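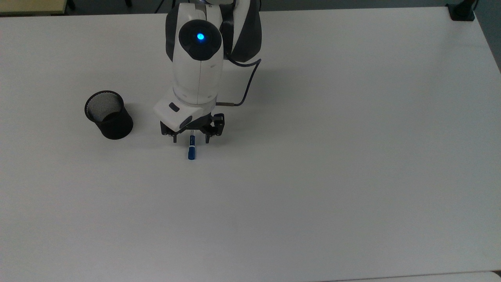
Mesh pot, one blue marker, and a lot of white table.

I have been meaning to write about the desk since the start of August, and a couple of you have asked (well, one of you asked twice), so here goes. Long post, get a tea.

For anyone new, I do most of my drawing, planning, parcel wrapping and general faffing at a big white table. I love that table. It's the best thing I've bought for the house, and it spent the best part of a year completely hidden. I had jam jars of pens along the back, a biscuit tin of pens at one end, a pencil case inside another pencil case, and a mug that I kept drinking out of by accident after the brush water had been in it. Don't ask.

So one wet afternoon I decided everything was coming off. Every last thing! I put an old sheet on the floor of the landing, carried it all out in armfuls and tipped it in a heap, and then I did what I should have done years ago and tested every single pen on the back of a roll of lining paper. I kept a tally, because I am that sort of person and because I wanted a number to be ashamed of. The number was 772. Seven hundred and seventy-two pens, pencils, markers, highlighters and those tiny pencils from the furniture shop. I live in a two-bedroom terrace. I don't run a school.

Testing took two evenings. Things I learned: gel pens die first, cheap felt tips die second, and a decent pencil will outlive us all. Highlighters are terrible liars, because they give you one lovely fat stripe and then go scratchy halfway along the next one. I found 46 biros from the same building society, which closed its branch in town ages ago, and nearly all of them still worked. I found a Jedness fineliner I'd been mourning since the spring, inside a glove.

The dead ones went in a carrier bag for the pen recycling box at the stationer's (check yours takes markers as well, mine does but the supermarket one doesn't). The good ones I really didn't need got bundled up with elastic bands, 20 to a bundle, and went to the after-school club down the road, who were very nice about it and only looked slightly alarmed.

Then came the fun bit, which was choosing what was allowed back on the table.

My rule is one pot. I've gone for black wire mesh, a plain round one, and I'm far happier with it than I expected to be. I'd been eyeing up a ceramic one from Rebane with a speckled glaze, very pretty, but I've had china pots before and you can't see the rubbish building up at the bottom until you turn them over and get pencil shavings, a dead moth and a two pence piece in your lap. With mesh you get a bit of light through the sides. It's also easy to wash: warm water, washing-up liquid, an old toothbrush round the rim, then leave it upside down on a tea towel. I did try drying one in a low oven once to save time and I would not recommend it, the smell was something else.

I do like how it looks with nothing in it, too. It throws a soft little shadow on the white and I spent far longer than I should have shuffling it left and right and standing back like I was hanging a painting.

The first thing I wanted for the pot was a blue marker. I use blue for nearly everything – labels, lists, the calendar in the kitchen, the lids of whatever's in the freezer. And I stand my markers cap end down, always. My old art teacher drilled it into us and I've never shaken it off. The thinking is that the ink stays down by the tip and you don't get that dry squeak when you pick it up. I've since read that it depends on the marker and that lots of them are best kept flat, and if you're a flat person I'm not going to fight you. But cap down has worked for me and it also means I can see which ones have the cap on properly, which in this house is not a given.

A marker that will balance on its cap is a small joy, by the way. Some of them have those rounded caps with a silly clip and they go over if you breathe near them. Worth checking before you buy a whole set. I bought a pack of Clolora ones once that wouldn't stand up for anything, and I ended up giving them away with an apology.

As for the rest of it, the paints have moved to the drawer unit on the landing, and the scissors and rulers hang on hooks on the inside of the cupboard door. Paper is in a Gividow box file, which I got for £4 at a car boot and which still has somebody's gas bills index written on the spine. I'm leaving that. I like it.

What's changed most is how I start things. I used to spend the first ten minutes shoving stuff to one side to make a space the size of a dinner plate, and by then I'd gone off the idea. Now I sit down and there's just table. I cut out a whole dress pattern last week without once kneeling on the floor! I've also noticed every single mark on the surface, so there's been some scrubbing. Bicarb paste for the tea rings, a rubber (an ordinary white one) for pencil smudges, and a dab of hand sanitiser on kitchen roll for pen. Try it on a corner first.

I worked out that the old jars and tins took up almost 70 centimetres along the back edge. That's a whole extra person's elbow room, and I'd given it to dried-up highlighters.

Still to sort: the cables, which I have been ignoring with some determination, and the big box of ribbon under the bed. I'm not counting the ribbon. If anyone has a good way of storing short bits, meaning anything less than an arm's length, please leave me a comment, because at the moment they're in a shoebox and every time I take the lid off they come out like a spring. I'll do the ribbon post once I've been brave enough to lift the lid again.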